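Old office tower, no cooler on the CPU — worth saving or strip it for parts?

Flinddale Tinkerers Forum > Desktops and Repairs

kettlewick
6 June 2023
Hi all, I picked up a big black tower from the surplus sale for 3 bucks and I'm trying to decide if it's worth my time. Memory slots above and below the CPU socket, which I've never had in anything I owned, and a graphics card already in it. The CPU is there but the cooler is gone. I wanted it for a file box in the hallway closet, nothing fancy. Am I nuts?

ottoboxen
Not nuts, but check the power bill first. I ran an old workstation as a file server for a winter and measured 135 watts sitting there doing nothing. Swapped it for a little mini PC and never looked back. If it were mine I'd pull the drive, the card and the memory (if there's any in it) and recycle the rest.

BrittaReuter
Oh come on, Otto, you say that about everything! A machine for 3 dollars that might run for years is a great deal. Pull the graphics card if you're worried about power, as long as the board will boot without one. Some of the older ones just sit and beep at you.

kettlewick
Ha, I knew this would start something. What about the cooler though? Can I just grab any old one out of the junk drawer?

plumline
NO. Please don't. The big office brands love their own mounting holes and their own fan plugs. Measure the hole spacing and get the part number for that exact model. I ordered a Grosance cooler once because the listing said "fits most" and it didn't fit mine by a mile. Also don't power it on bare "just to see if it posts." I know people do it. I don't like it.

ottoboxen
A few seconds bare won't kill it, it'll shut itself down. But sure, be careful.

plumline
We're going to disagree on that one forever, Otto.

DMakowska
Danuta here, I've redone 2 of these big towers for my sister's shop. Before you spend anything, lay it down flat, get the side panel off and have a good look. My order goes like this:

1. Unplug it, hold the power button in for a bit, and ground yourself on bare metal. Then look over the capacitors for bulging tops.

2. Get your bearings before you unplug anything inside. Mine had the power supply along one edge, the drive bay in the corner next to it with blue tabs on the carrier, and bright blue SATA cables running down to it. Take a picture of where the red, yellow and black power wires go, you WILL forget.

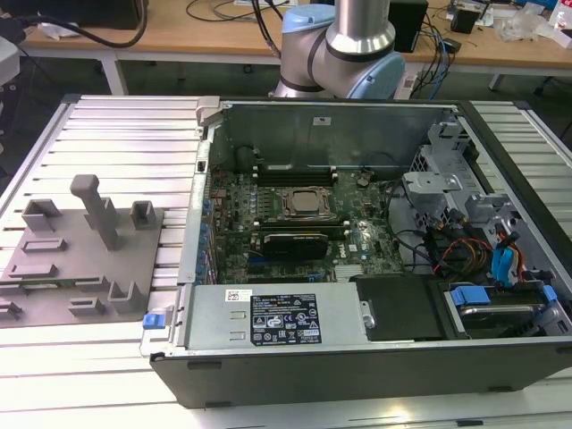
3. Clean the top of the processor with alcohol and a lint-free wipe. Leave it clamped in if the socket looks fine, there's no sense messing with pins.

4. Pull the drive and check it in another computer. If it's got a lot of hours on it, don't trust it with your family photos. Mine went to the scrap pile.

5. Only then buy the cooler and fresh paste.

kettlewick
This is super helpful, thank you! I'll do the capacitor check tonight. Is the power supply a standard size, do you think, or one of those oddball ones?

DMakowska
Depends on the model, so read the label and compare the screw holes and the board connector before you order one. I wouldn't replace it unless it gives you trouble.

BrittaReuter
And vacuum the closet first, kettlewick, those fans will eat every dust bunny in there.

ottoboxen
Still say mini PC. Post the model number when you get a chance and I'll see if I have a cooler in the bin.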